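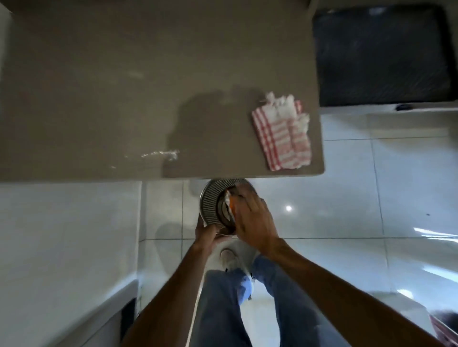

Gaurav Maurya me escribió después de la entrada anterior que un error medio de dos píxeles en la posición de los dedos no le decía nada, porque lo que él quiere saber es si el modelo acierta cuando los dedos no se ven. Tiene razón, y la cifra que publiqué escondía justo eso, así que he repetido la evaluación separando los casos.

Recuerdo el planteamiento. Queremos que un robot aprenda tareas de cocina a partir de vídeo en primera persona, sin guantes ni marcadores. Para eso hay que sacar de cada fotograma la postura de las dos manos y el punto en que tocan el objeto. El modelo se llama Tresitz y trabaja con clips cortos. El conjunto de prueba, Flundstead, tiene 744 clips, todos de personas que manipulan cosas de casa con las dos manos.

Esta vez he apartado 300 clips en los que al menos una mano queda tapada en parte por el objeto o por la otra mano. Los cilindros huecos son el peor caso. Con un filtro de malla metálica, por ejemplo, una mano sujeta la base desde abajo y la otra entra por arriba, hacia el hueco central. La cámara va en la cabeza, mira casi en vertical y ve bien el dorso de la mano de arriba, pero no si los dedos aprietan la pared interior o solo se apoyan en el borde. Yo mismo, al anotar, dudé en varios.

Los resultados son peores de lo que esperaba. En los clips sin oclusión, Tresitz coloca bien las dos manos casi siempre. En los otros 300 la muñeca sigue saliendo bien —el antebrazo ayuda mucho— y los fallos se concentran en las puntas de los dedos. El modelo tiende a cerrar la mano sobre la superficie visible, como si el objeto fuera macizo. Con una lata eso da igual. Con algo abierto por el centro, el robot recibe un agarre que no existe.

Probé 2 arreglos. El primero fue alargar la ventana temporal a 6 segundos, para que el modelo aprovechara los momentos en que la mano entra o sale del hueco. Mejora algo, aunque se nota poco si la persona apenas mueve el objeto. El segundo fue añadir una estimación de la forma del objeto antes de calcular el contacto. Ahí sí hay un cambio claro, a costa de un entrenamiento bastante más lento y de errores nuevos con las mallas y los plisados, que el estimador de profundidad lee mal.

También revisé las sombras, por si la de la propia persona sobre la encimera confundía la detección. No encontré ninguna relación.

Queda pendiente comparar con Sandon usando la misma partición. La lista de clips con oclusión está en el repositorio, junto con mis anotaciones dudosas marcadas aparte. Si alguien quiere volver a anotarlas sin mirar las mías, que me escriba y le paso el formato.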